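Kapitel 7
Wäsche sortieren, Bett abziehen, Stapel bilden

Lernziele
Nach diesem Kapitel können Sie
– Flachwäsche und Formwäsche unterscheiden
– ein Bett zügig abziehen, ohne Fremdteile mitzunehmen
– eine Sortierliste nach dem Schema Isarard führen

Vorab. Die meisten Fehler in der Wäscherei passieren nicht an der Maschine. Sie passieren am Bett, morgens, unter Zeitdruck. Ein Laken wird zusammengerafft, darin steckt noch ein Hemd, ein Handtuch, ein Ladekabel. Alles zusammen in den Sack, Sack zu, weg. Was dann blau aus der Trommel kommt, war vorher weiß.

Fallbeispiel: Gästehaus Mowat. Im Mai gingen dort 3.343 Teile in die Wäsche, davon 2.742 Teile Flachwäsche. Der Rest Formwäsche und Frottier. 12 Laken mussten wegen Verfärbung ausgemustert werden. Klingt wenig. Ist aber eine komplette Etage, die am nächsten Morgen nicht bezogen werden konnte – und eine Nachbestellung bei Trokano, die erst nach zwei Wochen da war.

Grundbegriffe (bitte ins Heft):
Flachwäsche: Laken, Bezüge, Tischtücher. Läuft durch die Mangel.
Formwäsche: Hemden, Kittel, Hosen. Läuft nicht durch die Mangel.
Frottier: Handtücher, Bademäntel. Eigener Gang, eigener Trockner.
Fremdteile: alles, was nicht zum Haus gehört. Gästekleidung, Taschen, Gurte, Elektronik. Fremdteile werden nie mitgewaschen, auch nicht »schnell mal eben«.

Reihenfolge am Bett. Erst schauen, dann anfassen. Lose Teile von der Fläche nehmen. Kissen abziehen, Decke abziehen. Laken an den Ecken lösen, zur Mitte hin einschlagen, einmal abtasten. Dann erst in den Sack. Das Abtasten dauert ein paar Sekunden und wird troztdem ständig vergessen. 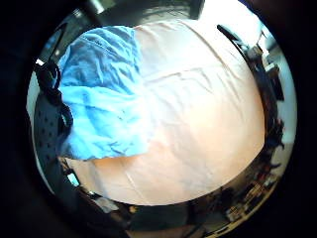
Farbtrennung beginnt vor dem Sack, also auf der Matratze oder dem Tisch, wo die Teile liegen. Weiß zu Weiß, Buntes extra, dunkle Sachen nochmal extra. Schwierig wird es bei warmem Licht: das weiße Laken wirkt weiter unten fast apricotfarben, und wer nur flüchtig hinsieht, legt es zu den Pastelltönen. Im Zweifel ans Fenster halten. Das hellblaue Teil darüber kommt auf den Buntstapel oder, wenn es einem Gast gehört, in den Fundbeutel. Ebenso der schwarze Gurt links daneben – Gurte wickeln sich in der Trommel um alles andere und ziehen Säume auf.

Knitter sind übrigens kein Sortierkriterium. Ein zerknülltes Laken kann sauber sein, ein glattes Laken Flecken haben. Also aufschlagen, beide Seiten ansehn, entscheiden.

Aufgabe zum Einstieg: Legen Sie eine Sortierliste für ein Doppelzimmer an. Spalten: Teil, Farbe, Wäscheart, Verbleib. Vordruck siehe Anhang, Blatt Wondel. Vergleichen Sie zu zweit, bevor Sie mit Abschnitt 7.1 weitermachen.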